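브렉몬트(Brekmont) 조식 바 아침 담당 모집합니다 (파트타임, 7월 시작)

글쓴이: Nisreen Zein / 브렉몬트 라운지 운영

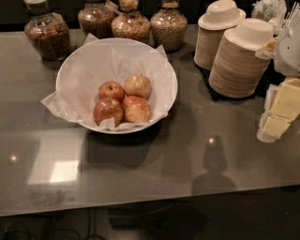 브렉몬트 조식 바의 사과와 그래놀라

안녕하세요, 브렉몬트에서 아침 먹는 자리를 맡고 있는 니스린입니다. 한국 와서 산 지 꽤 됐는데 공고 글은 아직도 쓸 때마다 떨려요. 맞춤법 이상한 데 있어도 예쁘게 봐주세요!

저랑 같이 아침 조식 바를 봐주실 분을 찾고 있어요. 지금까지는 제가 아침을 거의 혼자 열었는데, 7월부터 위층 공유오피스 식구들이 늘어나면서 손이 모자라게 됐어요. 사과 씻다가 커피 버튼 눌러주러 뛰어가고, 돌아와 보면 우유가 떨어져 있고, 우유 꺼내러 가면 누가 귀리우유는 없냐고 물어보시고... 네, 그런 아침이 계속되고 있습니다. 같이 할 사람이 필요해요.

브렉몬트가 어떤 곳인지부터

브렉몬트는 작은 숙소랑 공유오피스가 한 건물에 들어 있는 곳이에요. 1층 라운지 한쪽에 어두운 회갈색의 반질반질한 카운터가 있는데 거기가 우리 조식 바예요. 호텔 뷔페 같은 건 상상하지 마세요. 계란도 안 굽고 베이컨도 없어요. 시리얼이랑 그래놀라를 유리병에 담아 놓고, 과일은 철에 맞춰 바꾸고, 요거트랑 우유 몇 종류, 빵 조금, 커피. 이게 다예요. 그런데 이 단출한 아침을 좋아해 주시는 분들이 참 많아요. 숙박하시는 분들은 객실 요금에 포함이고, 오피스 분들이나 동네 분들은 한 그릇에 3,499원 내고 드세요. (왜 3,500원이 아니냐고 다들 물어보시는데 처음 가격표 만든 사람이 저고요, 그때는 그게 멋있어 보였어요. 잔돈 때문에 현금은 안 받고 카드만 받습니다.)

손님은 혼자 오시는 분이 제일 많아요. 노트북 펴 놓고 한 손으로 시리얼 드시는 분, 체크아웃 전에 캐리어 끌고 내려와서 사과만 하나 집어 가시는 분, 매일 같은 그래놀라만 드시면서 매일 이게 무슨 맛이냐고 물어보시는 분. 주말에는 가족 손님이 섞이고 그땐 바닥에 시리얼이 좀 굴러다녀요.

무슨 일을 하게 되나요

아침 6시 반에 와서 문 열 준비를 하고, 7시부터 손님을 받고, 오전 11시에 바를 닫고, 정리까지 마치면 정오쯤 퇴근이에요. 순서대로 적어볼게요. 길어도 읽어주세요, 면접 때 여기서 얘기가 많이 나와요.

문 열기 전
출근하면 손부터 씻고 앞치마를 입어요. 앞치마는 저희가 드려요. 그다음 카운터를 닦는데, 어둡고 반짝이는 상판이라 손자국이랑 우유 자국이 정말 잘 보여요. 젖은 행주로 한 번, 마른 천으로 한 번 닦아주세요. 마른 천을 빼먹으면 물기 마른 자국이 줄무늬로 남는데, 저는 그걸 보면 하루 종일 신경이 쓰이는 사람이에요. 미리 고백합니다.

과일
요즘은 사과예요. 빨강에 노랑이 섞인 애들로 받고 있는데 하나하나 색이 달라서 그릇에 담아 놓으면 예뻐요. 전날 저녁에 상자로 들어온 걸 아침에 씻고, 물기를 닦고, 꼭지 쪽이랑 바닥 쪽에 멍든 데가 없는지 돌려 보면서 골라요. 멍든 건 버리지 말고 따로 모아주세요. 제가 집에 가져가서 졸여 오면 그게 다음 날 요거트 위에 올라가요.

하얀 둥근 그릇에 얇은 흰 종이를 한 장 구겨서 깔고 그 위에 사과를 올립니다. 종이는 너무 반듯하게 펴지 마세요. 살짝 구겨서 모서리가 그릇 밖으로 자연스럽게 넘어오게 두는 게 저희 스타일이에요. 한꺼번에 수북이 쌓아 두지는 않아요. 조금씩 올리고 자주 채워요. 높이 쌓아 두면 꼭 맨 아래 걸 뽑으려는 분이 계시고, 그다음은 상상에 맡길게요. 종이는 매일 새 걸로 갈고, 중간에 젖거나 얼룩이 생기면 그때도 갈아요.

유리병
카운터 뒤쪽에 그래놀라랑 시리얼 병을 나란히 세워 둬요. 덩어리가 굵은 갈색 시리얼이 제일 큰 병에 들어가고, 나머지 병에는 색이 진한 것, 밝은 것, 이것저것 섞인 것을 나눠 담아요. 병마다 모양이 조금씩 달라서 처음엔 헷갈리는데 며칠이면 손이 먼저 기억해요. 매일 아침 양을 보고 모자라면 채우는데, 남은 것 위에 새것을 그냥 부으면 안 돼요. 남은 걸 먼저 깨끗한 통에 덜고, 새것을 넣고, 덜어 둔 걸 맨 위에 올려요. 귀찮죠. 저도 귀찮아요. 그래도 눅눅한 그래놀라를 한 번 씹어 보면 다들 이 순서를 지키게 되더라고요.

병은 돌아가면서 비워서 씻고 완전히 말려요. 입구가 좁은 병은 긴 솔로 안쪽 어깨 부분까지 닦아야 해요. 뚜껑 안쪽도요! 가루가 제일 많이 끼는 데가 거기예요. 말릴 때는 전날 오후부터 뒤집어 두고, 아침에 손전등으로 안을 한번 비춰 봐주세요. 조금이라도 물기가 보이면 그날은 예비 병을 씁니다.

견과류가 들어간 병과 안 들어간 병은 국자를 절대 같이 쓰지 않아요. 이건 부탁이 아니라 규칙이에요. 알레르기 있는 손님이 실제로 자주 오시고, 성분표는 카운터 아래 파일에 있으니 누가 물어보시면 외운 대로 대답하지 말고 꼭 꺼내서 보여드리세요.

종이 용기
그릇은 베이지색 종이 용기를 써요. 뒤집어서 높이 쌓아 두고 손님이 위에서부터 하나씩 가져가시게 해요. 뒤집어 놓는 건 먼지 때문이고, 쌓을 때는 옆에서 한번 봐주세요. 조금씩 기울다가 어느 순간 와르르 가요. 피크 타임에 그게 무너지면 소리가 꽤 웅장합니다. 채울 때는 안쪽에 손이 닿지 않게 바깥쪽만 잡아주시고, 바닥에 떨어진 건 아까워도 안 써요.

다회용 그릇으로 바꾸자는 얘기도 나오고 있어요. 저도 찬성인데 식기세척기가 작아서 아직 고민 중이에요. 이런 쪽에 경험이나 의견이 있는 분이면 면접 때 꼭 얘기해 주세요. 진짜 듣고 싶어요.

손님 응대
인사하고, 처음 오신 분께는 어떻게 드시면 되는지 짧게 알려드리고, 나머지는 대체로 가만히 두시면 돼요. 아침이잖아요. 말 걸어주길 바라는 분도 있고 커피 한 모금 넘기기 전까지는 세상과 대화하고 싶지 않은 분도 있어요. 눈치껏 해주시면 됩니다. 외국 손님이 꽤 계셔서 간단한 영어가 되면 편하지만, 안 되셔도 괜찮아요. 메뉴에 그림이 있고 손짓도 잘 통해요. 저는 아랍어랑 영어, 그리고 보시다시피 이런 한국어를 합니다.

마감
11시에 바를 닫아요. 병뚜껑을 다 닫고, 남은 우유랑 요거트는 개봉 날짜를 확인해서 냉장고에 넣고, 과일 그릇은 비워서 씻고, 종이는 버리고, 카운터를 다시 닦습니다. 바닥은 쓸고 나서 닦고요. 마지막으로 재고 앱 스티몬(Stimon)에 그날 모자란 걸 적으면 끝이에요. 앱이라고 했지만 칸에 숫자 넣는 게 전부라서 겁내지 않으셔도 돼요. 그래놀라는 부스토스(Bustos)라는 작은 공방에서 받는데, 주문을 오후 한 시까지 넣어야 이틀 뒤에 와요. 마감하면서 적어 주신 걸 보고 제가 주문을 넣으니까 이 기록이 은근히 중요합니다.

근무 조건

기간: 7월부터 16주. 서로 잘 맞으면 그 뒤로 연장해요.
시간: 오전 6시 30분부터 낮 12시까지, 중간에 쉬는 시간 30분이 있어요.
요일: 일주일에 나흘. 어느 요일로 할지는 같이 정해요. 주말 하루는 꼭 들어가야 합니다.
급여: 시급제이고 최저임금보다 높게 드려요. 정확한 금액은 지원해 주시면 면접 전에 문자로 먼저 알려드려요. 면접까지 와서야 금액을 듣는 거, 저도 당해 봐서 싫어해요.
주휴수당과 4대 보험: 근무시간 기준에 맞춰 법대로 처리합니다.
계약서: 첫 출근 전에 씁니다. 근무 첫날부터 시급이 나가고, 교육 기간이라고 깎지 않아요.
식사: 조식 바에 있는 건 마음껏 드세요. 점심은 옆 식당 가룸(Garum)에서 직원 할인을 받을 수 있어요. 콩수프가 맛있어요. 생선은 호불호가 갈리는데 저는 호예요.

이런 분이면 좋겠어요

아침에 일어날 수 있는 분. 너무 당연한 말 같지만 제일 중요해요. 아침형 인간이 아니어도 되고요, 알람 여러 개로 버티는 분도 환영입니다. 제가 그래요. 다만 6시 반에 문을 열어 줄 사람이 없으면 그날 아침은 시작이 안 되니까 시간 약속은 꼭 지켜주셔야 해요.

손을 자주 씻는 게 귀찮지 않은 분. 행주를 쓰고 나서 구석에 뭉쳐 두지 않는 분. 사과 상자 정도는 들 수 있는 분 (무거운 날은 둘이 들어요. 혼자 번쩍 드시다가 허리 다치시면 안 돼요).

카페나 조식, 급식 쪽 경험이 있으면 물론 반갑지만 없어도 지원하세요. 첫 주에는 제가 계속 옆에 있고 둘째 주에는 커피머신 뒤쪽쯤에 있을 거예요. 경력보다 꼼꼼한지, 그리고 모르는 걸 바로 물어보는지를 더 보게 되더라고요. 물어보는 건 백 번 물어보셔도 돼요.

나이, 성별, 국적은 상관없어요. 외국인이시면 일할 수 있는 비자인지만 확인할게요. 시간제 취업 허가가 필요한 유학생이면 서류는 같이 챙겨드릴 수 있어요. 저도 예전에 그 서류 들고 여기저기 뛰어다녔던 사람이라 순서를 잘 알아요.

견과류 알레르기가 심하신 분은 지원 전에 꼭 먼저 연락 주세요. 병을 채우다 보면 가루가 날려서 걱정이 돼요.

힘든 점도 적어둘게요

여덟 시 반부터 한 시간은 정신이 없어요. 숙박 손님이랑 출근하는 분들이 딱 겹쳐요. 이때는 병 채우고 돌아서면 과일이 비어 있고, 그릇도 금방 줄어요. 계속 서서 움직이니까 신발은 꼭 편하고 안 미끄러지는 걸로 신고 오세요.

겨울 아침은 어두워요. 이번 계약은 가을까지지만 연장하실 생각이면 알고 계셔야 할 것 같아서요.

그리고 가끔 마음 상하는 말씀을 하시는 손님이 계세요. 그럴 땐 참지 말고 바로 저를 불러주세요. 제가 갑니다. 그건 제 일이에요.

좋은 점은... 퇴근하면 아직 낮이에요! 저는 이게 너무 좋아서 이 일을 계속하고 있어요. 병원도 은행도 다 열려 있고, 장 보러 가면 한산하고, 집에 가서 낮잠을 자도 오후가 남아요. 공부나 다른 일을 같이 하시는 분들한테도 괜찮은 시간대일 거예요. 문 열기 직전에 카운터 다 닦아 놓고 커피 한 잔 내려서 마시는 십 분도 있고요. 그 시간은 제가 꼭 지켜드려요.

지원 방법

라운지 프런트에 들러서 지원서를 받아 가셔도 되고, 브렉몬트 홈페이지 문의란에 "조식 바 지원"이라고 쓰고 남겨주셔도 돼요. 저희 건물은 554번 버스 정류장 바로 앞이에요. 프런트에 오실 거면 11시 넘어서 오시면 저랑 천천히 얘기할 수 있어요. 여덟 시 반에 오시면 제가 반쯤 넋이 나가 있을 텐데, 그 모습이 궁금하시면 오셔도 됩니다.

보내주실 내용은 간단해요.

이름과 연락처
일할 수 있는 요일
언제부터 시작할 수 있는지
전에 해보신 일 (아무 일이나 좋아요, 집에서 동생들 아침 챙긴 것도 괜찮아요)
좋아하는 아침 메뉴 하나

사진은 안 받아요. 자기소개서도 길게 쓰지 마세요, 저도 읽는 게 느려요. 마지막 항목은 안 쓰셔도 불이익이 없지만 제가 개인적으로 제일 재밌게 읽는 부분이에요. 찬밥에 물 말아서 김치라고 쓰셔도 되고, 안 먹는다고 쓰셔도 됩니다.

면접은 라운지에서 편하게 앉아서 삼십 분 정도 해요. 끝나고 원하시면 그래놀라 한 그릇 드시고 가세요. 병 열고 닫는 것도 한번 해보시고요, 시험 아니에요. 결과는 되든 안 되든 제가 직접 연락드려요.

자주 물어보시는 것들

한 사람만 뽑나요?
두 분 뽑을 생각이에요. 요일이 서로 안 맞으면 한 분 더 모실 수도 있어요.

친구랑 같이 지원해도 되나요?
네. 근데 같은 요일에 넣어드린다는 약속은 못 해요.

요리를 해야 하나요?
불 쓰는 일은 없어요. 빵 자르는 것, 과일 씻는 것, 가끔 요거트 덜어 담는 것 정도예요. 칼은 빵칼 하나만 씁니다.

보건증이 필요한가요?
필요해요. 아직 없으시면 합격하고 나서 만드셔도 되고, 비용은 영수증 주시면 저희가 드려요. 첫 출근 전까지만 나오면 됩니다.

네일이나 액세서리는요?
일하시는 동안 반지랑 팔찌는 빼주세요. 네일은 장갑을 끼시면 괜찮아요. 머리가 길면 묶어주시고요. 히잡은 물론 괜찮습니다, 끝자락만 앞치마 안으로 넣어주세요.

시험 기간에 빠질 수 있나요?
2주 전에 말씀해 주시면 최대한 맞춰요. 당일에 갑자기 아프면 그냥 전화 주세요. 아픈데 음식 다루러 나오시면 안 돼요.

남은 사과를 가져가도 되나요?
이 질문이 왜 이렇게 많은지 모르겠지만, 네, 마감하고 남은 건 가져가셔도 돼요. 멍든 것만 저한테 양보해 주세요.

자리가 다 차면 이 글 제목에 "마감"이라고 써둘게요. 제목에 아무 표시가 없으면 아직 찾고 있는 거니까 망설이지 말고 연락 주세요!

니스린 드림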